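Workplace automation at Tillerness

Tillerness is a furnished-room handling operation run by the firm Bilgin out of Brestamgate. Stock picking, shelf tidying, room resets between tenants. Known mostly for its switch from all-hand work to a mix of people and two-armed robots, and for what that did to the jobs there. The robots are trained in simulated rooms before they get near a real one.

Background

Before the change, 100 people worked the floor in two shifts. Crews went room to room with carts, put boxes and books back on shelves, checked hangings and windows, filled in a paper sheet. Pay was by the room. Turnover was high and back complaints were common, mostly from the low shelves. A second site at Garnumau did the same work with a smaller crew.

Bilgin started planning in March. The first idea was fixed arms on rails, dropped early becuase the rooms differ too much. Mobile units with two grippers were picked instead. Training in simulation came next, so the software could fail cheaply.

Simulated practice

Practice rooms are put together from stock parts: panels, ledges, pillars, wallpaper, furniture. Textures get swapped so the software doesn't lean on one look. Wood grain may turn up in a window grid, stone speckle on a beam. Reaching into tight spots is the core drill. Operators call it gap work – open the fingers wide, line up, close slow. Purple boxes next to a gray pillar make one such spot, with a ledge over them and not much room to either side.

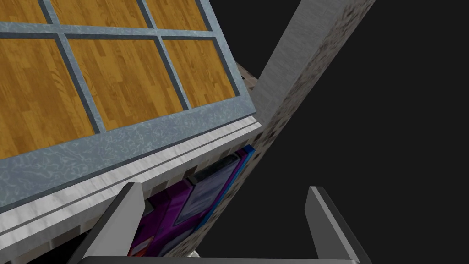
Who decides when a robot is ready to leave simulation? The shift operators sign off, using a written checklist, and any one of them can send a unit back for more practice.

That rule was not in the original plan. Under the first draft the software team signed off alone. Floor staff objected that they were the ones standing next to the machine, and the draft was changed before the first unit arrived.

Changes to jobs

Main change is who does what. Robots took the low shelves and repeat box moves. People kept anything fragile, anything odd, and the final check. A new job, run reviewer, was opened to floor staff first. Reviewers watch simulated runs and tag the failures: missed grip, bumped edge, wrong approach. 35 people moved into it over time. Training was paid and took place during shift hours, a point the staff had pushed for.

Reviewers tag 900 runs in a normal week. Work is seated, quieter, and by most accounts duller. Some asked to go back to the floor part time and were allowed to. Bilgin later made the split official – mornings on the floor, afternoons on review, or the other way round.

Pay by the room ended. Hourly pay replaced it, same rate for floor and review. Fast pickers lost money at first and a top-up was added for them. Whether the top-up stays is still being argued.

Moving between rooms

Picking is only half of it. A unit also has to get through narrow openings without swinging an arm into a wall or a picture. Cluttered practice rooms are used for this, with brick next to polka-dot wallpaper, framed pictures, window grids in bright yellow or pale blue-grey, and a narrow way through to a table and chair in the room behind. Reviewers rate these runs as the hardest to tag, as a near miss and a clean pass can look alike.
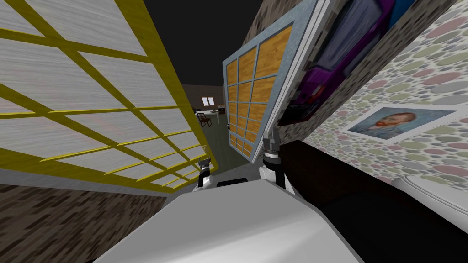
Erhan Oral has written that the narrow-passage runs should never have been counted toward the same weekly target as shelf runs, that they take twice the attention, and that tired reviewers just start clicking "pass." Targets were split after that. Passage runs now have their own, lower number.

Reception

Mixed. Fewer back complaints, steadier hours. Against that, less walking and talking, and a sense among older staff that thier know-how went into the tags and stayed there without credit. A log of 3,900 staff notes on robot faults is kept at Brestamgate and open to anyone on shift. Notes are signed by first name if the writer wants.

Garnumau has not switched. Its crew voted to wait until the pay question at Tillerness is settled.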